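Scene Validation in Simulated Manipulation

Scene validation is the checking of a virtual workspace before a robot arm is trained or tested in it. It is part of good practice in robot simulation and is used mostly where a robot must put objects into racks, trays, boxes or organizers with several compartments.
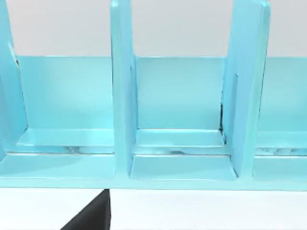
The aim of the check is that a result from the simulator can be trusted by people who did not build the scene. A scene can look correct on a screen and still contain errors of size, contact or placement, and these errors change how hard the task is. For this reason most laboratories keep written rules about what must be checked, by whom, and how the answer is recorded.

Background

In the first years of simulated manipulation, each laboratory prepared its scenes in its own way. Success rates from different groups were often compared in spite of the fact that the objects did not have the same dimensions or the same friction. The Prurnley Guidelines, a set of voluntary rules, were written to reduce this problem. They were first published in a January and are now in version 2. The guidelines do not prescribe a simulator or a type of robot. They describe the information that should accompany a scene and the tests that should be done on it.

A second document, the Privier checklist, is shorter and is meant for daily work. It has 7 points and can be filled in by one person. Many groups use the checklist for internal scenes and the full guidelines only when a scene is shared.

Geometry and scale

All objects should be modeled in the same unit, and the unit should be written in the scene file. Where a real object exists, its main dimensions are measured and compared with the model. For a divided organizer these are the width of each compartment, the height of the dividers and the depth of any ledge or step inside.

Special attention is given to the difference between the visual shape and the collision shape. The visual shape is what the camera renders. The collision shape is what the gripper touches. To save computing time, the collision shape is often made simpler, and a compartment that is open to the eye can be closed for the physics engine. The Prurnley Guidelines ask that both shapes be displayed together at least once, and that every opening where an object must go is tested by moving a probe body into it.

Small gaps between parts should also be examined. If a gap belongs to the design, it is noted in the scene description. If it comes from a modeling error, it is closed, as a thin object or the tip of a gripper finger can become stuck there and produce very large contact forces.

Contact and starting state

Before a trial begins, the scene should be at rest. The usual method is to run the physics for 5 seconds without moving the arm and to observe if any body slides, shakes or sinks into the table. No two bodies may overlap in the starting state. The gripper must also start free from contact, unless the task says otherwise.

Friction values are recorded for each pair of materials. When a value has been guessed and not measured, this should be said openly. A guessed value is permitted, but a value with no known origin is not.

Appearance

Plain surfaces and even colors are accepted for the first development of a task. They make it easy to see errors of position. They are less suitable for training a controller that works from camera images, because such a controller may later fail with real textures and shadows. It is therefore recommended to change the lighting, colors and background in a controlled manner and to keep a list of the ranges used.

The camera position is treated as a part of the scene. If the camera is moved after validation, the visibility of the target area must be checked again, in particular near high dividers, which can hide the fingers during the last part of the movement.

Records and review

Each validated scene receives a version number. Any change of geometry, mass, friction or camera requires a new number, even when the change is small. The reviewer should be a different person from the author of the scene. In the Zariņš method, which some groups have added to their rules, the reviewer also operates the simulated arm by hand and completes the task 2 times before the scene is released. An unsuccessful attempt is kept in the record together with the successful ones.

Criticism

The main objection to formal validation is the time it takes. Small groups report that the full procedure is too heavy for scenes which are used only for a few days. The Kerneck proposal would allow a reduced procedure for such scenes, under the condition that no results from them are published. It has not been accepted into the guidelines.

See also

Collision detection
Domain randomization
Robot end effector
Sim-to-real transfer

This page was last edited on June 24, 2025.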